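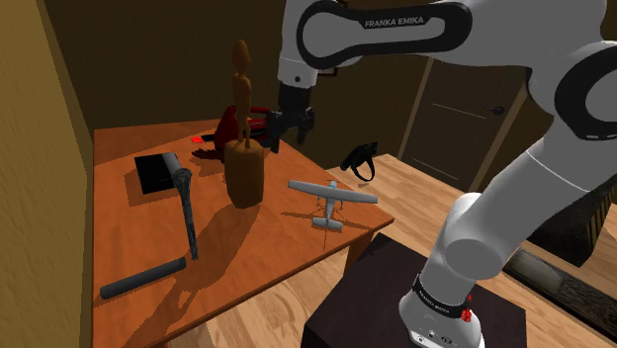

Our term project was to get an arm to pick up and stand a thin rod without knocking over its neighbors. We built the whole thing in simulation, on one old desktop in the shared workshop at Vusness, and I loved nearly every evening of it! The robot is a Franka arm with a two-finger gripper, and we gave it a wooden table crowded with stuff, including a carved figure on a block. 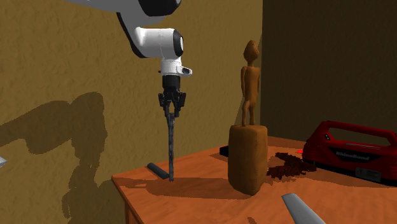
By Beverley Fairclough and Aušra Uibo | 30/11/2022

Here the gripper has the rod by its top end, hanging straight down next to the figure. Getting a decent grip pose took us 53 versions of the script (Aušra kept all of them). We ran 2,000 trials overnight and dropped 198 where the physics blew up, mostly at the fingertips. Next we want to try softer contact settings and a fatter rod.

Comments (2)

tomcat_r: Love the stucco wall! Did you randomize the lighting?

Aušra U.: Not yet, one overhead light for all the runs. It's next on my list!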